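8 February 2023

Up at six to get the shed and laundry sorted before the heat. It was already 18 degrees when I put the kettle on, and the forecast said it would climb all day. Had toast, fed the dog, moved the car out onto the street so I had the whole driveway to spread things on.

I have been putting this off since November. That was when the shelf over the laundry trough came down and everything on it went into boxes, and the boxes went wherever there was a gap. Since then, any time I have wanted a tool I have had to look in four places. Last week I bought a second tape measure because I couldn't find the first. Found the first one this morning, inside a gumboot.

Order of jobs

I wrote a list last night and stuck it on the fridge. Laundry first, then the hall cupboard, then the shed. The idea was to bring all the hand tools inside to the back room, where the floor is hard and there is decent light, and sort them there into the plastic bins. The power tools can stay in the shed. So can the garden things, apart from the secateurs, which rust out there no matter what I do.

The laundry took longer than I thought. Three boxes. The first was all cleaning stuff, half of it dried up. Threw out two bottles of something for grout and a tin of polish with no lid. The second box had the picture hooks, the spare tap washers, the curtain rings from the old house and a bag of keys. I don't know what any of the keys are for. I tried each one in the back door, the side gate and the shed padlock and one fitted the padlock, so that is now on a hook. The rest I put in an envelope and wrote KEYS UNKNOWN on the front. I will probably find that envelope in ten years and still not know.

Third box was light globes. Tested them in the hall lamp. Kept the good ones.

Karabo Steyn rang at half past eight about the trailer. He wants it for the weekend to shift a wardrobe, and I said fine as long as he brings it back with air in the tyres this time. He said he would. He also asked if I still had his spirit level. I said no, and then found it an hour later at the back of the hall cupboard behind the ironing board. Rang him back and left a message. It can go in the trailer when he picks it up.

Hall cupboard

Emptied it right out. Vacuumed the bottom, wiped the shelves with sugar soap, left the door open to dry. The top shelf had the camping lantern and the box for the Fitlow heater. Kept the box because the heater is still under warranty and they want it returned in the original packaging if anything goes wrong. The receipt was taped to the lid, which was a relief. 245 dollars, and I would have sworn it was less.

Everything else on that shelf was wrapping paper and candles. I rolled the paper back up and put an elastic band on it. The candles had gone soft at some point and set again bent, so those went out.

Sat down for a bit after that with a cup of tea and the last of the date loaf. Willia from over the road came by to ask about the bins, as the recycling truck had missed our end again. I told her I had already put it through on the council website. She stood at the gate for a while and we talked about her plum tree. The birds are getting most of them. I offered her the old net curtain from the laundry box and she took it, so that was one thing gone. She came back later with a bowl of plums, not quite ripe. I've put them on the windowsill.

Hand tools

Carried everything into the back room in the washing basket, a few trips. Put it all down on an old sheet and sorted by kind. Hammers, pliers, spanners, files, chisels, screwdrivers, and a pile of odds and ends that didn't belong to anything.

The spanners were the easiest. I have most of a metric set and most of an imperial set, and once they were laid out by size I could see which were missing. The ten millimetre, of course. I went back out to the shed and looked along the window ledge and under the bench and in the bucket with the bike bits, and it was in with the bike bits. The imperial ones I hardly use, so I tied them together with wire and put them at the bottom.

Files needed a brush. Went over them with the wire brush outside on the step and then wrapped them in a rag with a bit of oil. Two of the chisels are chipped and want regrinding. I put those aside with a note. Dad's old marking gauge turned up in the same tin as the chisels. The thumbscrew was stiff so I gave it a drop of oil and worked it back and forth until it moved.

Pliers all fine apart from the pair I left in the rain. They will open if you use two hands. Put them in the odds and ends for now.

Then I had a go at the bins. I got these last year and never used them properly, they just ended up holding whatever was on top of the washing machine. Rinsed them in the trough and stood them on the back step in the sun until they were dry, then brought them in. I want one kind of tool to a bin where I can manage it, so that if I need a screwdriver I go to one place. The yellow one is for screwdrivers. It's easy to pick out from across the room, and screwdrivers are what I go looking for most.
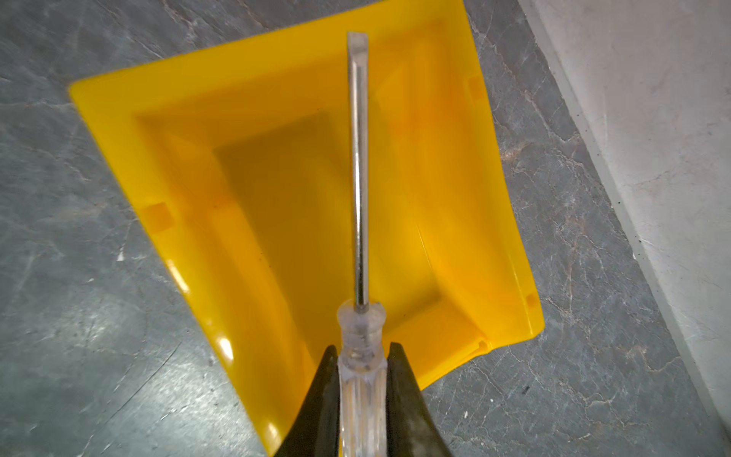

Screwdrivers

More of these than I needed. I put the ones with clear handles together, then the rest. Checked the tips as I went. Any flathead with a rounded or twisted end went to one side, as I have ruined enough screws with those. The Phillips ones I tried in a screw head to see if they still bit. A couple were worn smooth. They can be paint tin openers from now on, and I put a bit of red tape on the handles so I know.

The one with the cracked handle I thought about keeping because it was the right length for the hinges on the kitchen cupboards. Decided against it. The crack pinches.

I had planned to stand them up in the bin, but they are too long and just lean over, so they are lying down with the handles all at one end. Good enough. I might cut a bit of scrap timber with holes in it later on so the small ones don't sink to the bottom. There is an offcut in the shed that would do.

Lunch was late, nearly two. Cheese and pickle sandwich and one of Willia's plums, which was as sour as it looked.

Screws and fixings

This was the part I was dreading and it was as bad as expected. Jars, tobacco tins, paper bags gone soft, a margarine tub. I gave myself an hour and used the kitchen timer. Wood screws in one tub, wall plugs in another, nails in the big coffee tin. Anything bent or rusted went into the scrap bucket. There was an unopened box of 100 galvanised screws from when I was going to redo the side fence, so I suppose now I have no excuse about the side fence.

The Rultenex adhesive had gone hard in the tube. I cut the end off to be sure and it was solid all the way through. Need another before I put the laundry shelf back up. Wrote that on the list along with masonry bits, sandpaper and dog biscuits.

Didn't finish the fixings. When the timer went I had done the two worst tins and I stopped, because my back was sore from kneeling. Next time I will do it at the table. I folded the corners of the sheet in over what was left and pushed it up against the wall where I won't tread on it.

Afternoon

Too hot for the shed by then. Had the fan on and rang Aguiar Hardware to ask about brackets for the shelf. The old ones pulled straight out of the plaster, and the fellow on the phone said I needed to find the studs and stop relying on plugs for anything that holds weight. He is right. They have the heavier brackets in white and in black and he is holding two of the white ones for me under the counter until the end of the week. I said I would be in tomorrow or the day after.

Found the studs with the magnet off the fridge and marked them in pencil. One is further to the left than I would like, so the shelf will have to start closer to the window. It shouldn't matter. It only has to take the washing powder and the peg basket.

Took the dog down to the creek once there was some shade on the path. The water is very low. Met no one except a kid on a bike. Home again, watered the tomatoes and the pot of basil, brought the washing in. Put the car back in the driveway.

Leftover curry for tea. Karabo rang to say he had got the message about the level and had already bought another one.

Still to do

Finish the fixings. The rest of the shed. Brackets from Aguiar. New tube of adhesive. Regrind the chisels. Pump up the trailer tyres before Karabo comes, as I checked them on the way in and one is soft from last time. Label the bins, if I can find the marker. I had it this morning for the key envelope and haven't seen it since.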